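2020-02-29
Bindery room, Westerberg hymnal and tract collection

Worked on the Pukus lot, box 11. Contents are parish tracts and one lectern Bible, rebacked at some point with a starched cloth that has since failed at both joints.

Surface cleaned the Bible with soft brush and vulcanized rubber sponge, text block first, then boards. Gospel section is the worst: heavy thumb soiling at the lower corners, wax on leaf 125. Wax lifted with a bone folder. Residue left alone until Nia Gough has looked at it.

Collation against Marcelino's list: he has 597 leaves, I get 595. The 2 missing are both in the Apocrypha, stubs present, cut clean. Probably removed on purpose by an owner who did not want them bound in. Need to ask Everaldo whether the Tallemon parish register mentions it.

Wheat starch paste, new batch, strained twice. Slightly thin. Test strips on scrap of the old cloth held after pressing but peeled at one end. Will cook the next one longer. 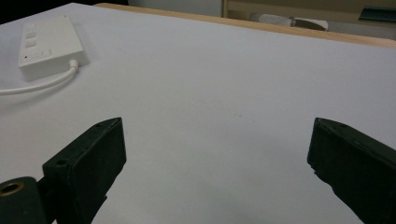 Family page (births, baptisms) is iron gall ink, brown halo on the heavier strokes. No aqueous treatment on that leaf. Alfie wants it scanned before any sewing repair, at the higher resolution, both sides.

Open: spine lining paper, weight not decided. Kelly has the August quote from the supplier, check if the price still stands.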